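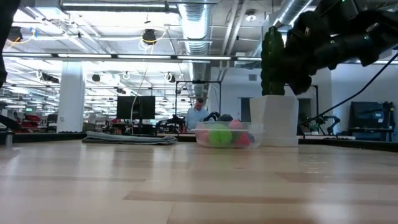 The arm was fine, the log said so

6 September 2024

I have now read the fault report from the Brultdale setup four times and I still don't buy it. Fault 916, "transient communication loss, right arm, recovered." Recovered how? The right arm stopped answering for 44 seconds in the middle of a run, then picked up its old target and went there at full speed, over a table with a cactus in a pot on it.

The cactus survived. My trust in the Pascual controller, less so.

The vendor line is that a dropout like this is harmless because the arm holds position. Fine, it held. My complaint is with what came after. A machine that has been deaf for most of a minute should wait for a person to tell it to move. Ours had 2,735 clean cycles behind it, which everybody likes to quote at me, and I don't see what that has to do with the next one.

Current suspect is the cable. It loops over the wrist near the gripper, and there's more wiring curled underneath. Swapping it is easy and will probably make the fault go away for a while, and then we'll all say it was the cable. I'd want to see the dropout come back with the old one fitted before I sign up to that.

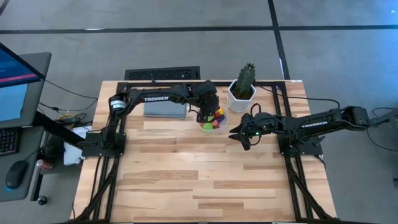 Both arms at the table, bowl and cactus between them.

What I've changed so far: any dropout over 2 seconds now ends the run, and restarting takes a key press. There were grumbles about lost time. The Stukville people run theirs without it and say they've had no trouble, but they also don't keep their logs past October, so who knows.

Old cable goes back on next week.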